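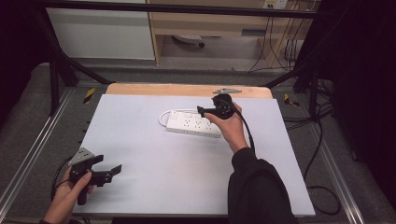 Abb. 1: Mehrfachsteckdose auf der weißen Arbeitsplatte, Tisch 2

Protokoll der Arbeitsbesprechung Werkstatt und Arbeitsplätze
Datum: 21. April 2023
Ort: Rusmont, Besprechungsraum Erdgeschoss
Leitung: Saturnino Calvo
Anwesend: Vertreter der Bereiche Zikus, Skirnuvby und Haustechnik
Entschuldigt: Einkauf
Protokoll: Haustechnik

TOP 1 Genehmigung des letzten Protokolls
Das Protokoll der vorigen Sitzung wird mit einer Änderung genehmigt. Unter TOP 4 ist »Wandregal« durch »Rollcontainer« zu ersetzen.

TOP 2 Stromversorgung Tisch 2
Calvo berichtet über den Stand am niedrigen Arbeitstisch (Abb. 1). Die weiße Steckdosenleiste liegt derzeit lose und leicht schräg auf der Platte. Der Schalter befindet sich am linken Ende, dort tritt auch die dünne weiße Leitung aus und liegt in einer Schlaufe auf der Arbeitsfläche. Bereich Zikus hält die Lage für ungünstig, da die Platte für wechselnde Aufbauten frei bleiben soll.

Diskutiert werden zwei Varianten:
a) Befestigung an der hinteren Tischkante auf dem hellen Holzstreifen
b) Befestigung am schwarzen Metallrahmen oberhalb des Tisches

Variante b wird verworfen. Der Rahmen soll keine netzspannungsführenden Teile aufnehmen, außerdem wäre der Schalter im Sitzen schlecht erreichbar. Variante a wird angenommen. Die Leiste ist so zu montieren, dass der Schalter links bleibt. Die abgerundete Kante wird nicht angebohrt.

Zur Leitungslänge: Haustechnik gibt an, dass für den Weg bis zur Wanddose 110 cm zu überbrücken sind. Ob die vorhandene Leitung reicht, wird vor der Montage nachgemessen. Hintereinanderschalten mehrerer Leisten ist weiterhin nicht zulässig.

TOP 3 Metallwinkel
Auf dem Holzstreifen liegt ein kleines graues Metallteil in Winkelform. Skirnuvby fragt, ob es zu einer Bestellung bei Lapiņa gehört. Dies kann in der Sitzung nicht geklärt werden. Das Teil wird bis zur Klärung in die Kleinteilkiste gelegt und nicht verbaut.

TOP 4 Leitungen auf dem Boden
Auf der rechten Tischseite liegen mehrere schwarze Kabel ungeordnet auf dem grauen Teppichboden, teils bis an die Aluminiumschiene heran. Haustechnik beanstandet dies als Stolperstelle. Beschluss: Bündelung mit Klettband, Führung entlang der Schiene, Beschriftung an beiden Enden. Kabelbrücken werden nur dort eingesetzt, wo ein Laufweg gequert wird. Für Verbrauchsmaterial stehen 62 Euro aus dem laufenden Budget zur Verfügung.

Die gelb-schwarzen Klebemarkierungen links und rechts bleiben an Ort und Stelle. Änderungen nur nach Rücksprache mit Calvo.

TOP 5 Arbeitsplatte
Zikus beantragt eine zweite weiße Platte als Ersatz. Die Kantenlänge soll 1000 mm nicht überschreiten, damit sie im Lager stehend untergebracht werden kann. Der Einkauf holt ein Angebot bei Lapiņa ein. Die Entscheidung wird vertagt.

TOP 6 Schrank und Schreibtisch
Weißer Schrank und Holzschreibtisch im hinteren Raumteil bleiben vorerst stehen. Der offene Raum unter dem Schreibtisch ist nicht als Ablage zu nutzen. Eine Neuordnung wird im August mit der Inventur behandelt. Die Inventarliste umfasst für diesen Raum derzeit 19 Positionen, die Steckdosenleiste ist nachzutragen.

TOP 7 Verschiedenes
Die Prüfung ortsveränderlicher Geräte steht an. Leisten ohne gültige Prüfplakette sind bei der Haustechnik abzugeben.

Offene Punkte
Leitungslänge nachmessen, Leiste montieren: Haustechnik
Herkunft Metallwinkel klären: Skirnuvby
Kabel bündeln und beschriften: Zikus
Angebot Ersatzplatte: Einkauf
Inventarliste ergänzen: Calvo

Der Termin der nächsten Sitzung wird per Rundmail mitgeteilt.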